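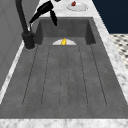

Das Abwasser sei doch mit dem Ausguss erledigt, meinte Gianni Greco, als ich ihm von diesem Vortrag erzählte, und was danach komme, interessiere im Saal sowieso keinen Menschen. Gianni, falls du heute da bist: Ich freue mich, und du bekommst deine Antwort!

(Kurz warten, Wasser trinken.)

Also, guten Morgen zusammen, und schön, dass so viele am Donnerstag schon um diese Zeit den Weg hierher gefunden haben. Ich möchte über Hebeanlagen sprechen, genauer gesagt über das, was mit ihnen passiert, wenn sie einmal eingebaut sind und der Deckel zu ist. Die meisten von Ihnen planen solche Anlagen oder verkaufen sie, ich habe sie viele Jahre gewartet (mit den Knien im Schacht, wie man so sagt), und von dort unten sieht manches ein bisschen anders aus.

Folie 2: Das Objekt. Eine Großküche der Firma Fornex, Untergeschoss, Ablauf unterhalb der Rückstauebene. Sammelbehälter mit 600 Litern, zwei Pumpen im Wechselbetrieb, geliefert von Varix. Hier bitte erwähnen, dass der Fettabscheider vor der Anlage sitzt und regelmäßig geleert wurde, sonst kommt die Frage garantiert gleich wieder.

Folie 3: Die Störungen. Neun Einsätze in einem Jahr, alle wegen Hochwasseralarm im Behälter. Jedes Mal haben wir die Laufräder kontrolliert, und jedes Mal waren sie frei. Beim Betriebsstundenzähler langsam machen: Pumpe eins stand bei 2.002 Stunden, Pumpe zwei bei 500. Bei Wechselbetrieb! Das darf man ruhig einen Moment stehen lassen.

Folie 4: Die Ursache. Cosimo Orlandini hat sie gefunden, und zwar an der Rückschlagklappe von Pumpe zwei. Sie schloss nicht mehr dicht, das Wasser lief aus der Druckleitung zurück, und irgendwer hatte die Pumpe deshalb von Hand gesperrt, wenn es laut wurde. Im Betriebsbuch stand davon kein Wort. Nicht schimpfen an dieser Stelle, wir haben alle schon Betriebsbücher gesehen.

Folie 5: Was wir geändert haben. Neue Klappen auf beiden Seiten, dazu die Steuerung Zunard, die eine Handabschaltung als Meldung weitergibt. Die Stunden beider Pumpen werden jetzt bei jeder Wartung nebeneinander eingetragen. Kostet eine Minute, und man sieht sofort, wenn eine davonläuft.

(Falls noch Zeit ist: die Geschichte mit dem Schwimmerschalter bei Cai. Sonst weglassen und auf die Pause verweisen.)

Für die Fragerunde: Die Frage nach den Klappengrößen kann Cosimo besser beantworten als ich, er sitzt in der zweiten Reihe. Wartungsblatt liegt am Ausgang.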